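Ticket 654
Project: Mundus, two-arm drinks cell
Raised by: Limia site support
Passed to: Undon controls desk
Opened: 04/08/2020
Priority: was High, changed to Normal by Undon, changed back by us
Status: Open

Summary
Left arm goes into protective stop during the straw step. Undon's answer is that we are not following the good practice sheet. We have read the good practice sheet and we are not convinced.

Entry 1, Limia
Stop code 515 on the left arm when the straw comes down on the lid. Clears with a normal reset, then comes back. Right arm shows no fault. Nothing in the program has been touched since the July update, which was yours. Log file attached.

Entry 2, Undon
Thank you for your report. Code 515 is a contact force stop and shows the safety function is working as intended. Please confirm the site is following rule 9 of the good practice sheet (one arm in the shared area at a time) and close the ticket if the fault does not return.

Entry 3, Limia
Not closing it. A stop that works as intended is still a stop, and we would like to know what is setting it off. On rule 9, the sheet says "shared area" and gives no drawing and no measurement. Does a gripper waiting beside the cup count as being in it? Your own program parks the right arm there. If that breaks the rule, the rule was broken before we got the cell.

We ran the step again at slow speed with the lid on and the right gripper open at its waiting point.

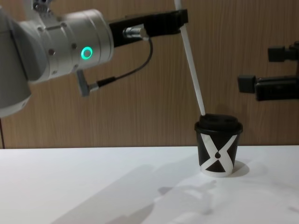

Slow speed made no difference to the code. It did make it easier to argue about where the force limit is being read. The sheet says to set the limit "to suit the item", which would be fine if it said how. A straw and a full cup are both items. We have left the limit at the value you shipped and do not intend to raise it to make a message go away.

Entry 4, Undon
The shared area is defined in the risk assessment. Suggest asking Chu, who wrote it. In the meantime, please try moving the right arm's waiting point back and check that the tool weight is entered correctly.

Entry 5, Limia
Asked Chu. Chu say their assessment covers people reaching into the cell and that arm-to-arm spacing was left to the integrator, meaning you. So the rule points to a document that doesn't contain the answer. Please fix that whatever happens with the fault.

Tool weight: the value in the controller does not match the one on your handover form. We don't know which is right and would rather not guess. Waiting point: moved back as asked. Code 515 returned on the next run.

Entry 6, Undon
Handover form may be an earlier issue. Will check and send issue 2. Agree the wording of rule 9 could be clearer.

Entry 7, Limia
Noted. For the record, we are not against having rules. We follow the ones that can be followed. What we need before we sign anything:
- the shared area marked on a drawing
- the correct tool weight, in writing
- a force limit for the straw step and how it was worked out
Cell stays in slow speed with the guard closed until those arrive. Waiting on Undon.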